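Dear readers and dear business associates,

Many of you write to us and ask how to keep product samples in good condition when you visit shops and dealers in other cities. We have collected our tips on this page. They come from our daily work with the Hirkeck and Fostis ranges, but they are useful for any person who sells from a bag and not from a counter.

## Before you leave

- Wipe every sample with a soft cloth the evening before. Fingerprints look much worse under shop lights than at home.
- Glass and ceramic pieces go in old cotton socks. Newspaper is cheaper, but the ink comes off on light colors.
- Keep the price list in a flat plastic sleeve, on top of everything. The dealer will ask for it first.
- Take 2 pieces of each bottle cap, as the caps get lost in every shop.
- Liquids must stand in a zip bag, and the bag must be closed with the air pressed out. Put a strip of tape over the cap also.

## Cleaning samples on the road

Warm water with one drop of dish soap is enough for most things. For sticky label marks, rub a little cooking oil, wait some ten minutes, then wash. Please do not use nail polish remover on plastic, it makes the surface cloudy and this cannot be repaired.

Steel items from the Irex line should be dried at once with a towel. If you leave them in a hotel bathroom overnight, you will find small brown spots in the morning. A paste of baking soda takes these away when they are fresh.

## Paper samples and catalogs

In the rainy months, catalogs become wavy and the pages stick. Put a sheet of kitchen paper between the cover and the first page, and store the catalogs lying down. We once printed 4,000 catalogs in April and stored them standing in a damp room. By the end of the season we had to give most of them for recycling, so kindly learn from our mistake.

For business cards a small soap box with a lid works very well. It costs almost nothing and the corners stay sharp.

## Packing the case

1. Open the case flat on the floor and brush out the dust from the last trip, especially from the corners.
2. Heavy samples go near the wheels, if your case has wheels. Light ones go near the handle.
3. Fill the empty places with towels or with your own shirts.
4. Close the straps over the samples before you close the lid. Pull them firm, but do not crush the cartons.

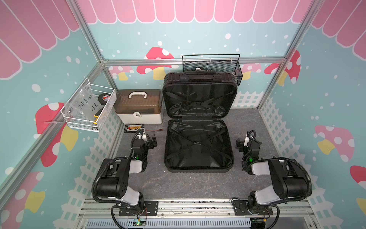 ## When you come home

Unpack the same day, even if you are tired. Leave the case open for one night so that the smell goes out. A cup of dry rice or a piece of charcoal inside helps also.

Count the samples against your list and write down what is missing. Our dealer in Wyss lost the same spoon set 3 times before he began to keep a list, and each set was 699 in his currency.

If you have a good tip of your own, please send it to us with your town and your line of business. We will be glad to add it to this page.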